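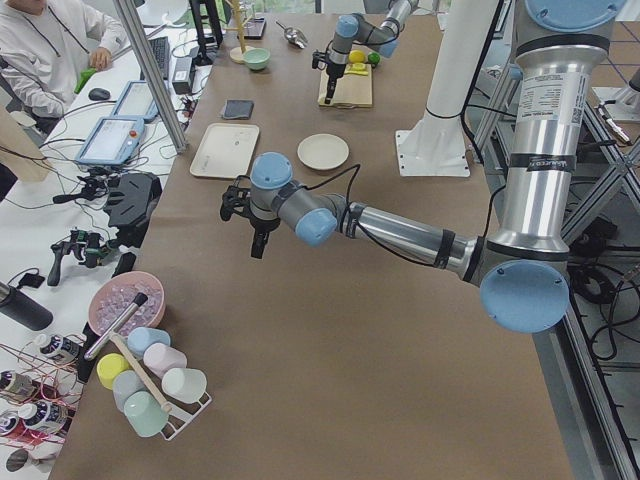

Ticket: Wrong husband on the Wen-hsiung Lu page
Site: Britaston (celebrity profiles)
Opened by: Jyoti Nautiyal, profiles desk
Assigned to: Sudheer Gounder, web support
Priority: High (was Low, see below)
Status: Closed, with one item carried over

Jyoti Nautiyal, Tuesday, 9.10 am
The profile for the comedian Wen-hsiung Lu says he is married to Narendra Nautiyal. He isn't. Narendra Nautiyal is my brother. He sells conservatories and has never met Mr Lu, or as far as I know any comedian. The "Who is he dating?" box further down the same page says Mr Lu is single, so at least we are offering readers a choice.
Please correct. My mother has seen it.

Sudheer Gounder, 9.34 am
Thanks Jyoti. I can see it on the live page. The record in Nigam has the partner field blank, so the page is getting the name from somewhere else. Did anyone on the desk use your brother's name for anything?

Jyoti Nautiyal, 9.41 am
I put him in as a test person when we were trying out the new relationship fields in July. I was told the test records would be wiped before launch. I believe I was told this by you.

Sudheer Gounder, 9.50 am
You were. Looking into it.

Sudheer Gounder, 10.25 am
Cleared the page cache and reloaded. Still married.
Cleared it again from the other admin account. Still married, and the page now gives the anniversary as well, which I hadn't noticed before.

Jyoti Nautiyal, 10.31 am
The anniversary is my brother's real one. His wife would like to know who is getting the flowers this year.

Pankaj Katiyar, 10.48 am
Joining from the data side. The partner box doesn't read from Nigam any more. It reads from Rastia, the list of couples we keep for the "Famous pairs" pages. If the partner field is blank, Rastia looks for the nearest record number that has a spouse attached. This was meant to catch typing mistakes. Mr Lu's record is next door to Jyoti's test record.

Sudheer Gounder, 10.52 am
So anyone with a blank partner field gets married to the neighbours?

Pankaj Katiyar, 10.53 am
If the neighbours are within 2 records, yes.

Sudheer Gounder, 11.20 am
I've run a check over the whole site. We have 3,000 profiles live. 14 of them are showing a partner they shouldn't have, counting Mr Lu. The other 13 include a weather presenter married to her own former co-host, who is married to someone else two pages along, and a retired snooker player whose wife is listed as a boy band. All of the boy band.
Raising priority to High.

Jyoti Nautiyal, 11.26 am
I'd like it noted that it was Low when it was only my family.

Sudheer Gounder, 11.30 am
Noted.

Steps taken so far, for whoever picks this up next:
- Switched off the nearest-record lookup in Rastia (Pankaj).
- Deleted the test record for Narendra Nautiyal. It came back at the next sync. Deleted it in Nigam first and then in Rastia, and it stayed gone.
- Set blank partner fields to show "Not publicly known" instead of going looking.
- Rebuilt the 14 affected pages by hand. The bulk rebuild button still does nothing except turn green.

Pankaj Katiyar, 1.15 pm
Rebuilt pages look right from here. Mr Lu has no spouse. The snooker player has his actual wife back, and the boy band has been released.

Jyoti Nautiyal, 1.40 pm
Mr Lu's page is fine. The search results still show the old line under the link: "Is Wen-hsiung Lu married? Yes, to Narendra Nautiyal." Can we do anything about that?

Sudheer Gounder, 1.52 pm
Not directly. The search engines hold their own copy and update it when they feel like it. I've sent the page through Unum to ask for a fresh crawl. It says "queued", as it has said about everything I've ever sent it.

Jyoti Nautiyal, 2.20 pm
A reader has written in to congratulate the couple. How should I answer?

Sudheer Gounder, 2.24 pm
I'd call that editorial.

Sudheer Gounder, 4.05 pm
Old line is gone from one search engine and still up on the other. I'm closing this and moving the leftover to its own ticket, along with the green button. Please could the desk use names like "Test Person" for test records in future.

Jyoti Nautiyal, 4.11 pm
We did the first time. Test Person ended up engaged to a newsreader. See the ticket from the spring, which is still open.

Sudheer Gounder, 4.12 pm
Linking that one here. Closed.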